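Where Do Clean Dishes Go? A Study of the Shared Kitchen Counter
Project report, second semester
Group members: Karim Darwish and 2 others
Room studied: staff and student kitchen, Hovcombe building

1. Background

In our department many people use the same kitchen, and most complaints are about the counter next to the sink. People wash a plate, leave it to dry, and then it stays there until the next day. We wanted to find out if the way the dish rack is loaded has an influence on this problem. The idea came from Karim, who was washing his lunch box every day in August and never found a free place for it.

2. Method

We kept a paper log beside the sink for 5 weeks. Each person who put something in the rack was asked to write a line: the item, the time, and whether the item stood upright or was leaning. We received 734 lines. After removing those which were not readable or had no time, 633 lines remained for the analysis.

We divided the items into plates, bowls, cups and "other". Plates were the most interesting group for us, as a plate uses very little width when it stands between the tines, but a lot when it lies flat over them.

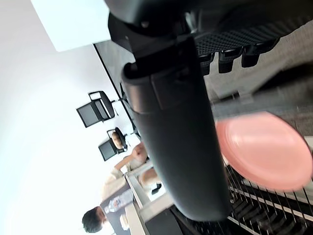 The second part of the method was a short interview. We asked users how they choose a place in the rack. Most of them answered that they do not choose, they take the first gap they see. One person from the Mukisa office told us that she always starts at the back – but only if the back is not already full of cups.

3. Results

Plates that were put in upright were taken away sooner than plates left leaning. Cups stayed the longest of all groups, often overnight. Lines written after lunch had more leaning items than lines written in the morning, and we think people are in a hurry at that time.

4. Problems

The log depends on the users being honest and patient. Some visitors did not know about it. Also the pen was missing for part of the third week, so this week has fewer lines than the others.

5. Suggestions

Keep one side of the rack for plates only, and put cups on the other side. Empty the rack every evening at 6 p.m. We also suggest a small shelf over the counter for dry cups, but we did not test it. The log sheets are kept with our supervisor and can be used by next year's group.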